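About Us

Leltent is a small company which manages furnished apartments for people who need a home for some months. Our guests are nurses on contract, families between two houses, students who write a thesis, engineers sent to another city. They stay with us from one month up to two years.

How we started

Hala Bennani came to this city for a job and lived her first winter in a hotel room. She could not cook, she had no place for her books, and every evening she ate soup from a paper cup. When a colleague offered her an empty apartment on Pryor Street, she furnished it in one weekend with second-hand things. Later she moved out and asked the owner if she could rent it to the next person who was in her situation. He agreed, and in February the first guest got the keys. He was a dentist and he stayed much longer than he had planned.

Today we take care of 90 apartments in the Melska and Staltard districts. Hala still visits each new one herself before we accept it. She opens the windows, listens for the street, and runs the shower until the water is hot. Many apartments she refuses, and some owners are not happy with us for this.

What you find in an apartment

All our homes have a bed with a new mattress, a kitchen where you can really cook, a washing machine and a table big enough for working and for eating. We don't use the same furniture everywhere. The owners have their own taste, and we only ask that the things are solid and easy to clean. We like wooden tables, plain colors and lamps which give a warm light. Carpets we avoid, because so many guests have allergies.

Before each arrival our team needs one full day in the apartment. We wash the curtains, check the smoke alarm, change the batteries and write down the numbers of the meters. On the kitchen counter we leave bread, coffee, milk and a map of the neighborhood, with the good bakery marked on it. The map is drawn by Hala's brother and it is not to scale – please use your phone if you are in a hurry.

Sunflowers in a pale pot, a light wooden table and a dark wood floor: this is a combination we are fond of.

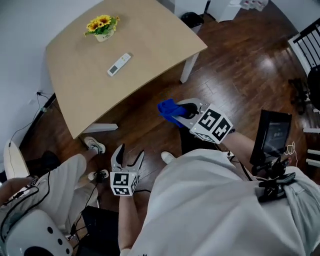

Our team

We are 20 people, and between us we speak eleven languages. Half of the team works in cleaning and repairs, and these colleagues are employed by us directly, with paid vacation and the same health plan as the office. They have their own keys and plan their own routes through the city. If something breaks in your kitchen, you will probably meet the same person each time, and after a few months you will know each other well.

In the office we answer the phone from 8 in the morning until 7 in the evening. At night there is one number for emergencies, such as a water leak or a lost key. For a question about the Wi-Fi, please wait until the morning.

For owners

If you own an apartment in Melska or Staltard and you will be away for at least one year, we would be glad to see it. We pay the rent every month, also when the apartment is empty. Our fee is written on the first page of the contract. Small repairs we do without asking you, and for larger ones we send you a price first.

Visit us

Our office is at 445 Pryor Street, on the second floor, next to the music school. The elevator is slow but it works. Please ring twice, especially in the afternoon when the trumpet lessons are on.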